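Nillivel Small Robot Safe Practice Kit: a long review after a summer of using it
Posted 22 Jan 2020

I bought the Nillivel kit back in May, put it on a shelf, and then didn't open it properly until the arm arrived and I needed some house rules in a hurry.

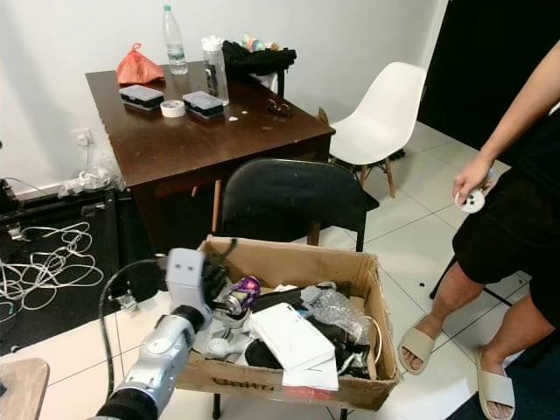 So, what do you get for your $70? A spiral-bound rule book of 100 pages, a set of wipe-clean cards on a ring, a pad of tear-off start-up sheets, a packet of cable tags, and a roll of yellow and black floor tape, 20 metres of it, which sounded like plenty and then wasn't. It all comes in a flat carton that fits on a bookshelf, and I was pleased about that because I had pictured one of those enormous moulded plastic cases that never closes again once you've taken the first thing out.

The kit is aimed at people working with a robot arm or a hand in an ordinary room. I can't tell you how glad I was to find something written for us! Nearly everything else I'd read assumes a factory, with fencing and interlocked gates and a safety officer on the payroll, and you come away from it feeling that either you spend a fortune or you give up the hobby. Nillivel assumes you have a table, some chairs, a power point in an inconvenient spot and other people walking through. The rules are sized to match.

The rule book

The book is in four parts: the room, the arm, the people, and the job. I'd suggest reading "the room" first even if you're itching to get to the arm, as it's far and away the best part. It opens with a sketch exercise where you draw your floor, mark how far the arm can reach with the hand fully stretched out, and then add a margin. I'd never done this on paper. I had been judging it by eye, and I'm embarrassed to say that my idea of the reach left out the hand altogether, as though the arm finished at the wrist. Fingers add a good deal, and whatever the fingers happen to be holding adds more again. The book has you draw the reach a second time with the longest thing you mean to pick up, and my second line went straight through the place where I like to stand.

There's a lovely practical section on what the book calls work supports, meaning whatever you put the job on. The rule is that the support shouldn't fold, roll or slide if the arm pushes on it. A cardboard box on a folding chair is a fair test of that rule. It's a handy height, it's what most of us have lying about, and the book is quite firm that it won't do for anything beyond a slow trial with a person at the stop button. It doesn't scold, though. It gives you a check you can do by hand (press down on each corner of the box, then push it sideways at rim height, with the power off) and a list of cheap ways to do better, from a low bench to a square of non-slip matting under the legs.

The pages on mixed boxes are good too. If you want an arm to pick things out of a carton full of odds and ends, you soon learn that the odds and ends matter more than the arm does. Cables snag. Bubble wrap gets caught in finger joints and hides whatever is underneath. Cans are a nuisance of their own. Nillivel's rule is to tip everything out and look at it before the first run, take away anything sealed, pressurised, sharp or breakable, and only then put the rest back as untidily as you please. I had been skipping this completely, and I've since made it a habit, and I'd say it's the single change that has made me calmest about the whole business.

Cables get a chapter to themselves. You tag both ends, you leave enough slack for the full swing of the wrist, and you keep the spare length coiled and away from feet. The tags in the packet are sturdy and take a ballpoint well. I do wish the book had more to say about long leads on hard floors, where tape doesn't always want to stick and every loop seems to find its way back to the walkway. You're told to use a cable cover and that's that. Which sort? How wide? A paragraph more would have been welcome.

The people part is short and sensible. Closed-in shoes, hair tied back, no dangling sleeves, nobody reaching into the work area until the person running the arm has said "stopped" aloud and the other has said it back. I felt silly doing the call and reply for the first week — it's a bit like playing at being on a submarine — but now it comes without thinking and I miss it when a visitor doesn't answer. There's one rule I'd underline for anybody who shares a space: if you're holding a part, a cover or a tool while the arm is powered, you stand outside the line and you stay there until the call. It's so easy to drift in when you're carrying something you're keen to fit.

The cards and the start-up sheets

The cards are the bit you'll use every day. They're the rule book boiled down to a palm-sized ring you can hang on a hook, and the colours follow the four parts of the book so you can find your place. The print is generous, thank goodness. My one grumble is with the card for checking a hand or gripper, which was clearly written for the two-finger kind. If you've got a hand with proper fingers there are more joints to look over, and I've added my own lines at the bottom in marker.

The start-up sheets I didn't expect to like, and I've come around to them. Each has ten boxes to tick and a space for notes, and filling one in takes a couple of minutes if the room is tidy and a good deal longer if it isn't (I suspect that's rather the point of it). When you've run out you can order another pad from Siregar, who sell the refills separately, or photocopy the last page of the book, and the book says quite plainly that you're allowed to. I appreciated that very much.

The floor tape

The tape is the weak spot. On painted concrete it held beautifully. On glazed tile it lifted at the ends in no time, and where it crossed a grout line it never really sat down at all. I ended up buying a roll of Altton cloth tape to finish the job and it has been much better behaved, though it's a plain dull yellow and doesn't have the cheerful stripes. Also, 20 metres is only enough for one modest work area with a walkway beside it. If you mean to mark out two, budget for another roll from the start.

How it compares

The other one people ask me about is the Distier starter pack. I borrowed a copy for a fortnight. It's dearer, the book is thicker, and it has a very thorough chapter on risk scoring that I'd happily recommend to anyone who has to hand paperwork to an insurer or a landlord. For day-to-day use I found it heavy going. You need to have filled in three tables before you're allowed to decide where the chair goes. If you teach, or you run a space with a steady stream of new faces, you might well want the Distier book on the shelf and the Nillivel cards on the hook, and there's no clash between the two that I could find apart from a small difference in how they measure the margin. Distier measures from the wrist, Nillivel from the fingertips. Please go with the fingertips.

A caution, too. Neither kit replaces the manual that came with your arm, or whatever the workplace rules are where you live if you've got staff. Nillivel says so inside the front cover and I'm repeating it here in case you're the kind of reader who starts at chapter two, as I am.

Small things I'd change

A pocket in the back cover for the loose sheets. A card for packing up at the end of the day, when everyone's tired and the fingers go on switching things off in any old order. More tags, please, and some in a smaller size for the thin leads. And the index lists "stop button" under E for emergency and nowhere else, so I've written it in under S.

Would I buy it again? I would, yes, at $70 and even a bit over, for the room chapter and the cards. I've already had one request to borrow the book and I've lent it out with a tag tied through the spiral.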